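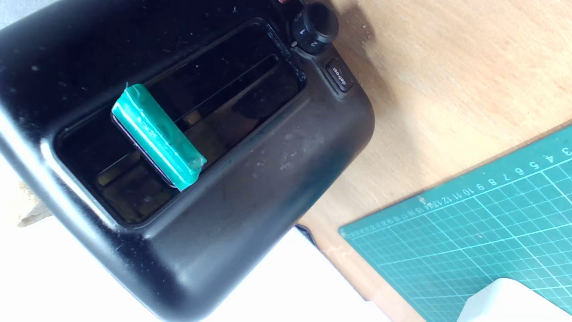
How often should you clean out a toaster? I do mine every couple of weeks, and more often if we've been eating raisin bread.

I started keeping track in June, after a smell of burning crumbs set off the alarm in the hall. Before that I had gone most of a year without touching it. The tray on our old Melis was so full that it wouldn't slide out, and I had to work it loose with a butter knife (unplugged, of course).

The routine is simple. Unplug it and let it cool. Turn it over above the sink and tap the sides. Then go along the slot with a dry pastry brush. The outside gets a damp cloth and nothing else. Black plastic shows every speck of dust, so I go over the rim and around the knob twice.

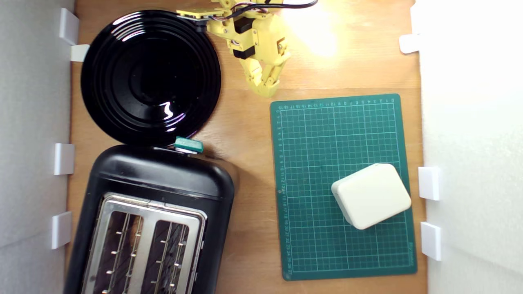 Plates are the other half of the job. I like a dark plate for toast, but a glossy one shows smears as badly as the toaster does, and butter needs hot water to come off. I wash it right after breakfast and dry it with a cotton towel. Left on the rack, ours gets water spots.

My neighbor Elspeth Halliday puts her toaster away in a cupboard after every use. I tried that for 17 days and gave up. It's easier to leave it on the table and wipe the wood underneath when I do the crumbs. I set the browning at 3 for frozen bread and a little lower for fresh.

Next I want to sort out the bread box, which has a hinge that sticks.

Filed under: Kitchen, Cleaning, Small Appliances
3 comments
17 shares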